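Ticket 3375: Gripper width jumps to zero during cloth episodes
Project: Stamasley
Opened by: Vasilis Krasniqi
Assigned to: Rocío Palma
Status: waiting for reporter

Vasilis Krasniqi wrote:
Hello. After the April update of the Zitero perception node, the estimated finger width falls to zero for a few frames and then comes back. The fingers are open all this time. I see it mostly when grey cloth is near the right finger. On the older version I could not reproduce it with the same recordings. The planner reads the zero as a closed grasp and starts to lift, so the replay is useless after this point.

I have already tried to restart the node, to delete the cached calibration and to lower the exposure limit from 2000 to 100. The last one made the picture darker and changed nothing else.

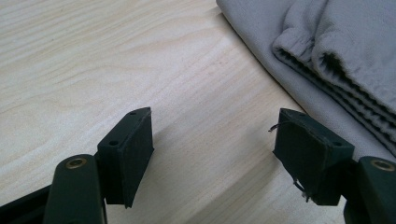

The log says "width fallback: last contour" each time before the jump. I did not find this message in the manual. Is it a warning or an error?

Rocío Palma wrote:
Hi Vasilis, it is a warning. The node could not separate the two finger contours and used a default value, which was wrongly set to zero in this release. Please set width_fallback to "hold" in the file tramberg.yaml and replay the same recording. Please also send me the mask output, because I would like to see where the contour of the right finger ends.

Vasilis Krasniqi wrote:
Thank you. With "hold" the width stays stable in 2 recordings. In the third one it still jumps, but only once, and the planner ignores it. The masks are uploaded to the Čierny folder. In the third recording the right mask includes a part of the cloth.

Rocío Palma wrote:
I have the masks now. I will correct the default value in the next build. For the third recording, please raise min_edge_score by one step and tell me the result.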